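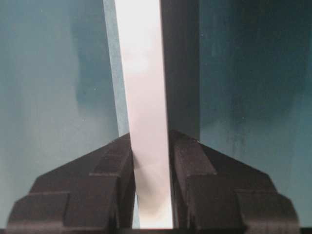

Dark fingers on either side of a narrow gap, with a pale strip between them.

Home Features Materials Buildings Archive Subscribe

The Short Life of a Stair Tread

By Shona Bright
15 Apr 2025

The rubber tread on a public staircase is specified once, installed once, and then mostly ignored until somebody falls. It is a cheap component. On the back stairs of the Mahuika building, a mid-size office block with clinics on its lower floors, the treads cost less than the paint on the walls beside them. They also do more work than any other surface in the building, and they do it in a way that their data sheets describe rather badly.

A data sheet for a tread normally gives a friction value, a hardness, a thickness and an abrasion figure. All of these are measured on new material in a clean room by an operator who wants a repeatable number. The friction value comes from dragging a standard slider across a flat sample, or from swinging a pendulum so that its rubber foot brushes the surface. The hardness comes from pressing a blunt needle into the rubber and reading how far it sinks. Both methods are sound. The trouble starts when the numbers are taken to describe a staircase.

Rubber does not follow the simple friction rule taught in school, in which grip rises in step with load and the contact area makes no difference. Rubber grips in two ways. The first is adhesion, where the soft surface settles into close contact with whatever presses on it and has to be peeled away. The second is hysteresis, where the rubber is squeezed over small high points, does not spring back at once, and loses energy in the process. Adhesion is strong on clean, dry, smooth surfaces and falls off sharply when there is a film of water or dust in the way. Hysteresis depends on roughness and survives water fairly well. A tread that scores high in the dry may be living almost entirely on adhesion, and it will give very little warning when the first wet shoes of the morning arrive.

That is the reason for surface pattern. A molded pattern adds edges, and edges do two jobs. They raise the local pressure so that a water film is pushed out from under them, and they give the water somewhere to go once it has been pushed. The second job is the one that fails first. Channels fill with grit, floor polish and lint until the pattern is level with its own valleys. A tread in that state can look nearly new from standing height, and its dry reading may even be acceptable.

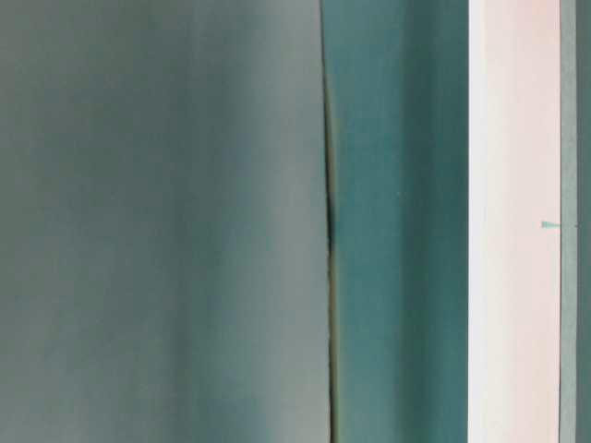

The choice of compound pulls against the choice of pattern. Soft rubber drapes well over small roughness and gives good adhesion, but thin features molded in soft rubber bend under a heel. A rib that bends lays its flat side on the shoe and takes its edge out of use. Hard rubber holds its shape and wears slowly, and it gives up some of the conformity that made rubber attractive in the first place. Most manufacturers settle in the middle and adjust the geometry to suit.

Trivum, which supplied the original treads at Mahuika, settled slightly on the hard side. Its product is a single-compound sheet with a raised round stud, a pattern that has been on the market in one form or another for decades. Studs are easy to mold and easy to sweep. They present an edge in every direction, so the installer cannot lay them the wrong way. Their weakness is that the edge is short. Most of the contact area is the flat top of the stud, and once that top is polished by traffic the tread behaves much like a smooth one with holes around it.

Gruvik makes a ribbed tread, with the ribs running parallel to the nosing. A foot descending a stair pushes forward and down, at right angles to those ribs, and meets a full-width edge every few millimeters. In that direction the tread performs very well. Turn the foot sideways, as people do when carrying a box or holding a rail with the far hand, and the shoe is now moving along the ribs, with almost no edge in its path. The data sheet gives a single friction value. It does not say in which direction it was taken, and a reader has to write to the company to find out.

Direction matters more on stairs than on floors. On a level surface the largest demand comes at heel strike and again at push-off, and both lie close to the line of travel. On a descending flight the foot lands nearer to the ball, often with part of the sole hanging past the nosing, and the demand is spread over a wider range of angles. The contact patch is also smaller. A pattern with wide spacing may place only a few features under the part of the shoe that is carrying the load.
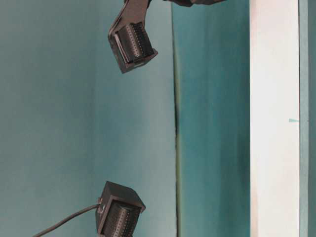 One answer is to break up the rib itself. If the crest of each rib carries its own small features, sliding along the rib is no longer sliding along a smooth rail. The same kind of surface is used at a smaller scale wherever something has to be held by friction, and the ridged pad set into the upper black finger in the photograph shows the layout clearly: closely spaced ribs, each dotted with tiny raised bumps that line up in rows of small points. A tread made on this principle keeps the long edge across the rib and adds many short ones along it. The cost is in the mold, which is slower to cut, and in the cleaning, as every added feature is another place for dirt to lodge.

Jotik sells a tread of this type. It was fitted on the lower flights at Mahuika as a replacement, alongside the remaining Trivum material on the upper flights, and the building's managers agreed to let the readings be taken on both. The testing was done by pendulum, on site, with the rubber in place on the steps. There were 243 readings in all, taken wet and dry, along the line of travel and across it, at the middle of each step and at the wall side where few people walk.

The wall-side readings serve as a rough record of what the tread was like before it was used. They are imperfect, as rubber ages under light and air whether or not anyone stands on it, but the age is the same across the step and only the traffic differs. On the studded material the middle of the step had lost a good deal of its wet grip compared with the wall side. The dry values were close together. An inspection done only in dry conditions would have passed every step on the staircase.

The newer material had less to show, having been down for a much shorter time. Its wet readings across and along the line of travel were closer together than those of the ribbed samples tested beside it. Whether they stay that way is a separate question. Fine features wear faster than coarse ones because each carries its share of the load on a smaller footing, and when the bumps are gone the tread becomes an ordinary ribbed one. That is a tolerable way to fail, provided somebody notices.

Cleaning had more effect than expected. Two steps on the same flight were scrubbed with a stiff brush and plain water, then rinsed and tested again, and both recovered part of the lost wet grip. The residue that came out of the valleys was gray and slightly waxy. It was traced to a floor finish used on the landings, which was being carried onto the stairs by mop. The product is meant for vinyl. Its instructions say to keep it off textured rubber, in small type, on the back of the drum.

The fix was to give the stairs their own bucket and a neutral cleaner with no finish in it. The brush matters as well. A flat mop rides over the tops of a pattern and leaves the channels alone, and the finer the pattern the more true this is. A powered brush does better, but its bristles must be thin enough to enter the valleys and soft enough not to round the edges. Building managers who order a fine-featured tread and keep a flat mop have paid for a texture they will lose under dirt.

The adhesive line deserves a mention, as it is the other common cause of replacement. A tread that lifts at the nosing is more dangerous than one that is merely polished. Lifting usually begins where the step beneath was not flat, or where the glue was allowed to skin over before the rubber was laid. It can be found early by tapping along the edge with a coin and listening for a hollow note. Trivum advises a five-year inspection interval for bonded edges. On a busy flight that is too long, and a tapping check takes very little time.

For anyone writing a specification, the practical requests are modest. Ask for wet values as well as dry. Ask for the direction of test, and for both directions if the pattern has a grain. Ask for readings after a stated amount of abrasion – some suppliers have them and do not print them. Keep an offcut from the delivered batch in a dark drawer, labeled, so that there is something to compare against later. Then put the wall-side reading and the mid-step reading on the same form, one beside the other, so that the difference is visible to whoever signs it.

The upper flights at Mahuika are due to be replaced in May. The studded treads will be lifted in order and marked with their step numbers before they leave the building, so that thickness can be measured across the full width of each one.

Related features

Reading a Pendulum Test Report
Why Nosings Lift: Adhesives on Concrete and Steel
Floor Finishes and Where Not to Use Them
Handrail Heights in Older Buildings
Rubber, Light and Age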